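Bedding Questions, Answered (Mostly)

I get a lot of the same questions about how I layer, fold and store bedding in a small bedroom, so I've put them all on one page. I'm Rania, I live in Edton, and I have far more quilts than beds. If your question isn't covered, leave a comment and I'll get to it when I can.

Do you really use all those blankets at once?

No! I'd cook. I keep a thin quilt on the bed all year and one soft blanket over it, and the rest is waiting its turn. In December I might pull out a second heavy one, and in summer I often sleep under the quilt alone with the AC running. It's nice to have the blanket within reach for the small hours, when the room gets colder than you meant it to.

What is a bedding roll and why do you have one?

It's your extra bedding rolled up into one big bundle, with a cover around it. My friend Loan Tiêu grew up with one in every room and she's the one who converted me. When people stay over you just carry the whole roll to wherever they're sleeping and open it out. I used to have guest sheets in one closet, guest pillows in another and a blanket I could never find, so this has been a big step up.

Where do you keep the roll in the daytime?

At the head of the bed, against the wall. You can lean on it to read, and it's a handy shelf for folded towels too (they do slide off if you lean too hard). I know some people tuck theirs under the bed, but mine is low to the floor and I'd have to flatten everything to get it in.

How do you roll it so it doesn't turn into a sausage with a lump in the middle?

Lay the thickest piece down first and smooth it flat. Fold it in thirds the long way, put the thinner things on top, and stop a hand's width short of each end. Then kneel on it as you roll – I mean it, use your knees. Air is the problem, and your arms will give up long before the air does. My first few looked terrible and they still worked fine.

Don't the colors clash?

Probably! I like mustard with coral, and I like a zigzag sheet next to a diamond quilt, and plaid can join in as well. If you want it calmer, choose one warm color and repeat it in a couple of places, such as the blanket and a towel. Duyên Kiều wrote to say she did hers entirely in blues and it's lovely, so don't take my bed as a rule.

How often do you wash everything?

Sheets every week, quilt once a month, the heavy stuff at the start and end of the cold season. The blanket goes in whenever somebody spills tea on it, so pretty often. I wash the quilt cold and on gentle, and I skip fabric softener because it leaves mine feeling waxy.

My quilt goes flat after washing. What can I do?

Shake it hard while it's still damp, from both ends, and hang it over two lines with a gap between them so that air gets underneath. If you use a dryer, go low and take it out every so often to turn it around. A flat quilt usually comes back a bit after a few nights of use too.

Can I fold a quilt along the same lines every time?

I'd change it up. Mine got a permanent crease straight across the middle from years of folding it in half, and one row of stitching gave out right there. These days I do thirds one time and quarters the next.

How do you fold towels so they stack?

In half the long way, in half again, then thirds, with the folded edge facing out. Bigger ones go at the bottom. I'm not fussy about matching, though I do try to put pinks and reds together.

When do you make the bed?

Late, most days. I tend to sort out the bedding in the evening with the big light on, when the laundry has come in and I can see what I've got. Things get spread out across the bed, I fold whatever I'm putting away, and the rest stays where I'm going to sleep on it. Tâm Đồng asked if that counts as making the bed, and I say yes.

Can I share your folding notes with my sewing group?

Please do. The group in Aldale already has them taped up by the iron. Just keep my name on the page.

Last updated May 21, 2026
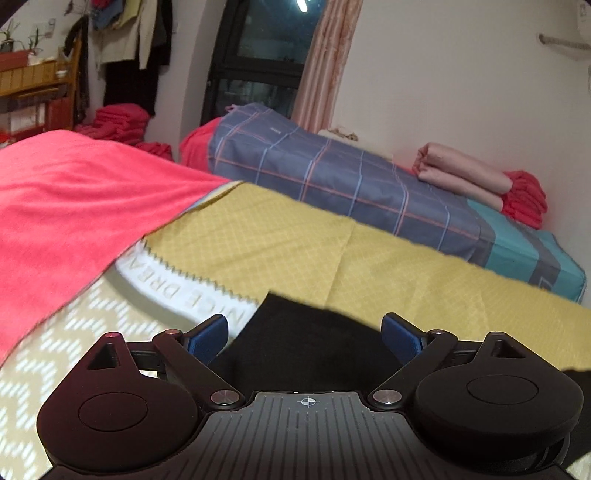
Coral blanket, mustard quilt, and the plaid roll at the head of the bed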